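Ticket 4: Gripper fingers stop at different heights
Status: open

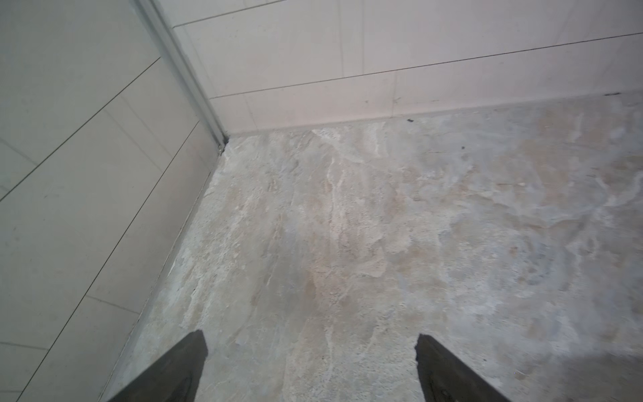
Team: Marsden Robotics Club, Gripper Group

Opened February 2021

Problem: after we swapped in the new Flukport servo, the left finger tip sits higher than the right one in the wrist camera view. We're pointing at the floor by the tiled corner with nothing in the grip.

Tried so far:
- Re-homed the wrist, ran open/close three times. Same.
- Went back to the November config. Same again, so probably not software (good news, I think!)
- Swapped the two servo cables. No change.

Next: take both fingers off and check the horn screws, then recalibrate in Miluvero. If anyone still has the old spacer from the Stollberg build, please bring it in! I really want this arm picking up blocks again, the last run was so much fun to watch.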